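Nidby Challenge

The Nidby Challenge is a yearly student robotics competition in which school and college teams teach a two-finger gripper to handle soft household items. It is named for the former Nidby mill, built in 1859, where the first contest was held. The founder, Gerrit De Haan, a retired shop teacher, has called it "the hardest easy job in robotics." That claim has been repeated in most write-ups of the event and has never been tested against anything.

Format

Each team collects its own demonstrations by working a hand-held gripper with a camera on it, then trains a program to repeat the motion. Teams may submit up to 1000 demonstrations. Scoring is out of 90 points, most of them for picking up an item and placing it without a drop. A smaller share goes to the written log, which judges are supposed to read in full. Former judge Effie Leckie has said that some logs were skimmed.
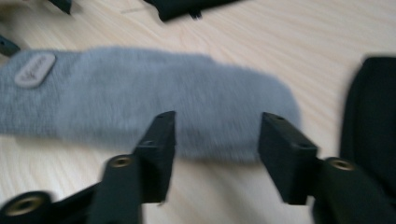
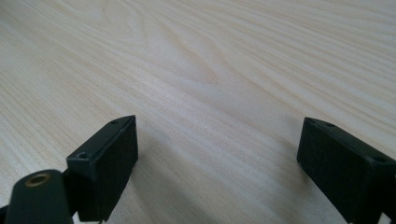
The Udusora team, coached by Themba Joubert, entered the fabric class with a program trained entirely on its own recordings. Its report called the method "general," a word that drew complaints from other entrants. The objection was mainly about the setting. The team worked on a pale wooden tabletop with fine grain, and critics said a program that had learned gray fuzzy fabric against light wood had been shown very little of the trouble found in an ordinary home. Joubert answered that the rules asked for one table and the team had used one table. The report gave no results for any other surface, so the word "general" rests on the team's say-so.

Criticism

Aurelio Cifuentes, who coached the rival Brosulska club, argued that the contest rewards patience at recording more than skill at programming. His club placed 9th that year, and organizers were quick to point this out, though it does not answer him. Tavion Dunleavy, a student entrant, proposed a surprise round with an unseen item. It was tried once, in January, and dropped after two teams protested.

Claims that the contest prepares students for jobs appear on its posters and in grant requests. No follow-up of past entrants has been published. The Pacheco Prize, given for the best log, carries no money.

Last updated July 2019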